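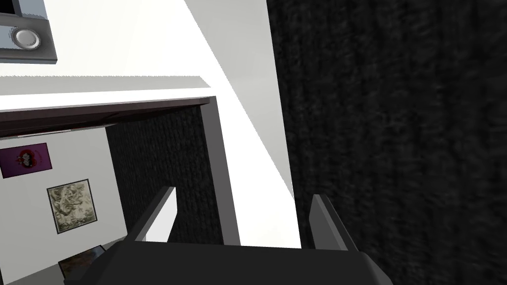 Went to the Lornex open day Tuesday, mostly for the free coffee, and came home with four pages of notes on how to keep my own kitchen and workbench in order. Typing them up fast before I can't read my own handwriting.

Quick background. Lornex does arms and grippers for household jobs, picking things up, setting things down, opening stuff. Doors at 9, demos until lunch, then a bench you could wander up to and ask questions. They run it all in a simulator first and had that up on the big screen. Program is called Nistgate. Simulated rooms, simulated gripper, over and over.

What got me was how much of the talk was about the room. Where stuff sits, how much space is around it. All of it works for people with hands.

Tips, in the order I wrote them down.

1. Leave finger room.
Two fingers have to go down on either side of a thing before they can close on it. So do yours. The jars at the back of my spice shelf are jammed so tight I tip three over getting one. Took out every other jar when I got home. Moved the extras to a shoebox in the pantry, labels on the lids. Should of done it years ago.

2. Plain surface under small parts.
Screws, earring backs, the tiny spring out of a pen. Work on something pale with no pattern. I now have a white cutting board that never sees food, it lives in the garage. Dark tray for light parts, light tray for dark parts. My speckled countertop is the worst place in the house to drop a screw and I've been fixing things on it for 18 years.

3. Doorways.
They spent a long time on doorways. Which way you come in, how wide, what you clip on the way through. Walk through yours with a full laundry basket and see what your elbow hits. Mine was the coat hook. Moved it, took 2 minutes and one wall anchor.

4. Open before you get there.
The gripper opens first, then moves in. Sounds dumb but try it with a trash can. Lid up, bag out and shaken open, THEN bring the scraps over. Same with the oven, put the trivet down before you open the door. I have stood there holding a hot casserole looking for a place to put it more times than I'll admit.

5. Approach from the empty side.
If one side of the thing is up against a wall or a couch, come at it from the other. Blender shoved in a corner? Turn it so the handle points out. Same for the coffee pot, the paint can, the watering can.

Asked about grip strength and got a long answer. Short version: squeeze less, hold lower. For glass jars at home I put a wide rubber band around the lid, better than squeezing. Two bands if it's pickles. 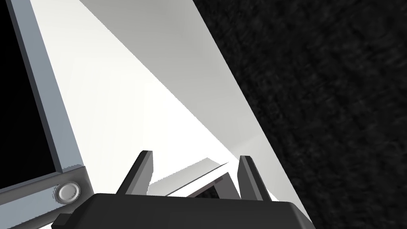 Nistgate on screen: fingers open, small gray box between them.

6. One thing in the landing zone.
A clear patch of counter next to the stove and a clear patch next to the sink. Size of a dinner plate each. Nothing lives there. Mail does not live there. If you only do one tip do this one, it's the one I've managed to keep up all week.

7. Push the tall stuff back.
Anything with a screen or a tall edge goes to the back or the side, never between you and the thing you reach for. I had the tablet stand in front of the knife block. Recipe in front, knives behind, reaching over it with wet hands. Swapped them.

8. Black on black.
Dark remote on a dark couch. Dark cable on a dark rug. Strip of light masking tape on the back of the remote, wrap of it on each end of the cable. Fold the tape end under so you can get it off later. Don't use duct tape, the goo comes off on the cushions.

9. Practice it dry.
They go through a move many many times in the simulator before any real hardware does it. One of the guys at the bench said 700 runs on a single pick, which, ok. I'm not doing that. But a dry run is a good habit for glue ups. Put the clamps on with no glue, see where they bump, open them just enough, lay them out in order. Then glue. Also for hanging wallpaper and for getting a mattress up the stairs. Walk it first with a tape measure.

10. Tilt your head.
Picked this up just from watching the screen, the view is at an angle a lot of the time. Lost something on the floor? Get down low and look sideways across it with a flashlight flat on the boards. Small stuff throws a long shadow. Found a washer and, separately, a dog treat of unknown age.

11. Same spot every time.
Masking tape outline on the pegboard or in the drawer. Tool goes back in its outline. I used a paint pen at first, don't, I rearranged twice and now it looks like a crime scene.

Odds and ends

Eynon had a table by the entrance with drawer liners, the grippy mesh kind. Bought a roll. Cut it a hair short of the drawer or it bunches at the back. Washes fine in the sink, hang it over the shower rod to dry.

The Bresness table was clamps and little bench vises. Nice, pricey. Tip from the lady there: glue a scrap of old leather belt to each jaw so it doesnt mark soft wood. Contact cement, both sides, wait until it's tacky. I did mine with felt last year and the felt came off in a week.

Bring your own water if you go, the coffee ran out before the second demo. Parking is in back, the front lot is for staff. The next open day is in May. You can sit in on the Nistgate part without signing up but the hands on bench has a list by the door, put your name down when you walk in, it fills up.

Things I want to try and haven't yet:
- liner under the cutting board instead of a damp towel
- a pale mat in the junk drawer
- handles out on everything in the pot cabinet (there is not room, have to get rid of the big roaster first)

If you've got a fix for the pot cabinet put it in the comments, lids especially. Lids are a mess over here.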